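Review: Plunier Overhead Support Kit for Full-Size Humanoids
Posted 12/30/25 by Reinaldo Guerra, Clestisville Student Robotics Club

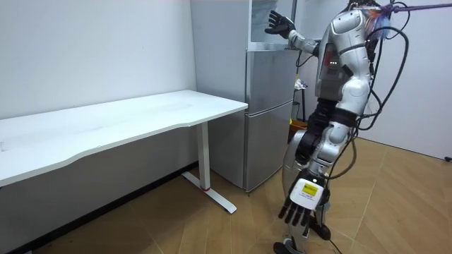
What we bought and what for

The Plunier kit is a cable tray, a set of hook-and-loop sleeves, two strain relief clamps and a printed manual. It is sold to school and college groups that run a full-size humanoid on a wired connection. We paid $1058 with shipping. Our club project this term is a kitchen reach task: the robot walks up to a refrigerator, raises its left arm, and places an open hand at the height of the top of the appliance. The right arm stays low. Most of our lost time last year came from cable problems during arm motion, and the kit was bought to fix that.

I used it for the whole fall term with Hafiz Pangaribuan, who wrote the arm control code, and Salamatu Ansah, who did the wiring.

Setup

Installation took two afternoons. The tray goes together with the hex key in the box. The manual gives torque values for the clamp screws, but only on the last page, after the section on first use. Read the last page first. We stripped one screw before finding it.

The sleeves are long enough for the main bundle with some left over. They open along the full length, so a single cable can be swapped without pulling the others. This is the best part of the kit. The older Lamptey sleeves we had were closed tubes, and replacing a cable meant taking the entire bundle off the robot.

The sleeves do nothing for thin signal wires. Those still have to be tied off by hand near the connector, and the kit includes no small ties. Salamatu used her own.

In use

The reach task is a fair test for a cable kit. Shoulder lift pulls on the bundle at the point where it leaves the body, and a staggered stance shifts the load to one side. With the clamps set to the manual's values, we logged 2000 arm cycles between wiring inspections with no dropped connection. The target was 2100. We stopped short when the building closed for the term.

Friction on the shoulder joint is lower than with the Lamptey sleeves. Hafiz reduced the feedforward term on that joint and saw less overshoot at the top of the reach. I would not credit all of that to the kit. He also changed the trajectory timing in December, and we did not test the two changes apart.

The clamps hold well but are slow to release. Each one has a screw and a latch, and the latch cannot be reached with the screw fully tightened. For a club that packs up after every meeting, this adds several minutes at each end.

Floor cable

The kit covers the run from the robot upward. It has no answer for cable on the floor. Plunier sells a floor channel separately, and Kofi Bawa borrowed one from the Sirkbridge team for a week. It is stiff, it stays flat on wood-effect planks, and the robot's foot can catch its edge during a side step. We returned it and went back to placing the floor cable by hand before each run.

Documentation and support

The manual is clear on assembly and thin on everything else. There is no guidance on bend radius and no drawing of the clamp positions for a robot with a wide shoulder shell. I wrote to support with both questions. The bend radius answer came the next day. The clamp drawing arrived two weeks later and was for a smaller robot.

Spare sleeves can be ordered singly. Spare clamps come only as a pair.

Compared with making your own

Bernice Aryee priced the same parts from a hardware supplier. The tray and sleeves are easy to match for much less money. The clamps are harder, and a printed version cracked at the latch in our first trial. A club with machine shop access should make everything except the clamps.

Verdict

Good sleeves, good clamps with a poor release, weak manual. Worth buying for a group that leaves its robot set up between meetings. Groups that pack up every time should wait for a quicker clamp, or buy the sleeves alone.

Rating: 3.5 out of 5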